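Wet path, dry house: our rainy-walk routine from back door to boot tray

29 December 2025
13 comments

I love a walk in the rain. There, I've said it! Give me a grey sky and a paved path with no one much on it and I'm happy as anything. What I used to hate was coming home to it all: the soggy cuffs, the grit on the kitchen floor, the coat dripping on everybody else's shoes. We moved to Skalstead in April and I've been fiddling with our back entry ever since, and I've finally got it to a spot where I look forward to the coming-home part too. So this is everything that works for us, in no special order apart from the order I thought of it.

Before you go

Set up the landing spot first. It takes hardly any time, and you'll be so pleased with yourself later. I put down two old towels, one flat on the floor inside the door and one folded over the chair, and I pull the boot tray out from under the bench. Dry socks go on the chair as well. If you have a radiator, hang them over that instead and they'll be toasty!

Check your pockets while your hands are still dry. Tissues turn to porridge and then they get into the seams and you'll be picking them out for a week.

Stick to pavement if you can. The grass beside a path always looks lovely and green in wet weather, and it will soak you to the shin through any shoe with a mesh top. I cut across it once in runners and learned my lesson.

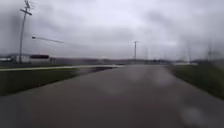
My friend Chenxi Jia swears by gaiters, even for a stroll around the neighbourhood, and I laughed until I borrowed hers. They really do keep the splash off your trouser legs. If you don't want to buy any, tuck your cuffs into long wool socks and pull the socks right up. It looks daft and it's marvellous.

Treating your jacket

Most rain jackets that "leak" are only dirty. Body oil and dust stop the water beading, the outer fabric goes heavy, and you feel clammy inside. Read the care label, wash it the way it tells you, and do up every zip and flap before it goes in. Skip the fabric softener altogether. Rinse twice. If the label allows tumble drying, a low cycle often perks the coating up again, and you can test it by flicking a few drops on the sleeve from the kitchen tap. If they sit up in little round beads, you're set. If they sink in and leave a dark patch, it's time for a spray-on treatment.

Do the spraying outdoors or in the garage with the door up, with the jacket on a hanger, and pay extra attention to the shoulders and the tops of the sleeves. Wipe off any drips with a damp cloth.

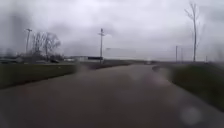

Ulises Ospina wrote in last time to ask about waxed cotton. Different beast! No machine, no soap, no heat. Let the mud dry, brush it off, sponge it with cold water and leave it on a wide hanger. Re-wax when the creases at the elbows go pale.

The door routine

1. Stamp outside, on the step. Then stamp again (everyone stops too soon).

2. Coat off while you're standing on the floor towel, and straight onto a hook with some space around it. I moved our hooks so they're every second board along the wall, and coats dry so much faster with air between them.

3. Boots onto the tray with the laces undone and the tongues pulled forward. Take the insoles out and stand them up against the wall.

4. Stuff the boots with newspaper. Swap it when it feels damp, usually before bed. Keep them well away from the heater, as leather cracks and glue lets go.

5. Wipe your glasses and your phone with a clean cotton hanky. Keep one on a hook by the door just for that, and don't let anyone blow their nose on it.
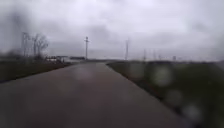 6. Umbrella open in the bath or the laundry tub until it's dry, then rolled and put away. Folded up wet, it will smell like a pond and the ribs will rust.

7. Towels in the wash or over the line. Don't leave them in a heap on the floor, however good the kettle sounds.

Filling a boot tray

I spread smooth pebbles over the bottom of ours, a single layer, and it's the best thing I've done to this house. The water runs down between the stones and the soles sit above it. Every few weeks I tip the pebbles into a bucket, hose them in the yard, wipe the tray with vinegar and water, and pour them back in. The rattle is very satisfying!

Next up I want to try a drying rack that pulls down from the ceiling over the bench. If you've put one up on an old plaster ceiling, tell me what you fixed it to.

9 shares
13 comments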